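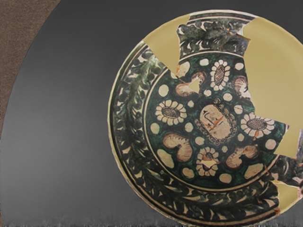 # Mineral licks for deer: questions we keep getting

**Do mineral sites grow bigger antlers?**
Maybe. We have yet to see proof from wild deer. Age and food matter far more, and most of the photos in the ads show old bucks on good ground.

**Is the Tilent block worth the extra money?**
Read the label first. If salt tops the list, you are buying salt – with a deer on the bag.

**How many sites do I need?**
On the Trevcombe lease we keep 3 on 393 acres. The dealer wanted us to put in more. Dealers do.

**When should I put it out?**
Early spring. By August most of the growing is done, whatever the Ekska flyer says.

**Can I hunt over one?**
Depends on your state. Some ban mineral sites outright where there is wasting disease, so call the wildlife office before you pour anything.

**What about the apple-scented kind?**
We tried two bags. The raccoons were pleased.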